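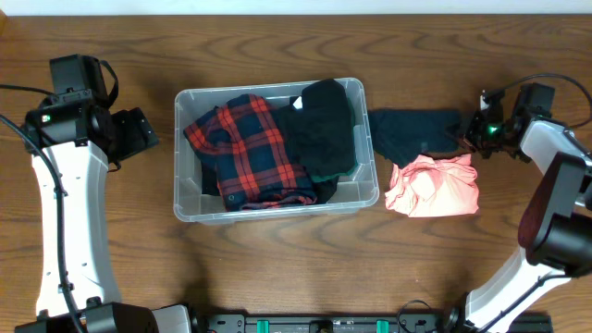

Abro hilo sobre una pregunta que me hacen mucho en la tienda y también en casa: ¿pueden ya las máquinas ocuparse de la ropa? Escribo despacio en español, perdonen los errores.

Primero mi posición. Trabajo 16 años con textil de segunda mano, en Pultgate. Doblo camisas todos los días. No soy ingeniero, pero sé muy bien dónde se pierde el tiempo.

Para una persona, doblar es la parte agradable. La parte difícil viene antes: tomar una prenda de un montón y entender qué es. ¿Manga o pierna? ¿Derecho o revés? Nuestras manos lo saben antes que los ojos.

Una caja de cartón tiene siempre seis caras. Una camisa de franela, cada vez que la suelto sobre la mesa, tiene una forma nueva. Por eso las máquinas que mueven cajas llegaron a los almacenes hace mucho y las que ordenan camisas todavía no llegaron a mi tienda.

Y después está lo oscuro. Prenda negra sobre prenda negra, azul marino al lado: yo mismo me equivoco por la tarde, cuando baja la luz. Para una cámara supongo que es peor, los pliegues casi no se ven.

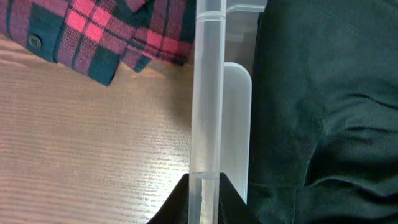
Franela de cuadros a un lado, tela verde muy oscura al otro. De la segunda no sabría decir qué prenda es.

Mi colega Darnell Whitlock es más optimista que yo. Dice que en 7 años nadie va a doblar a mano en una lavandería grande. Puede ser. En una lavandería grande las toallas son todas iguales - en un cesto de familia no hay dos cosas iguales.

Hice una prueba conmigo mismo, con reloj: 40 prendas mezcladas, de un contenedor a la mesa y de la mesa a la pila, en 16 minutos. Sin prisa y con café. Este es el número que yo pediría a cualquier vendedor, no un vídeo acelerado.

También pregunto siempre qué pasa con los botones, las etiquetas, una cosa pequeña y arrugada que queda debajo de otra. En el folleto de Drusto salen solamente camisetas blancas, ya extendidas. Así es fácil también para mi sobrino.

¿Entonces, sí o no? Para mover una prenda de un lugar a otro, yo creo que sí, con paciencia. Para vaciar el cesto un domingo sin nadie al lado, todavía no. En julio vuelvo a preguntar y les cuento si cambié de opinión.

Tiempo de lectura: 2 min
Contacto · Volver arriba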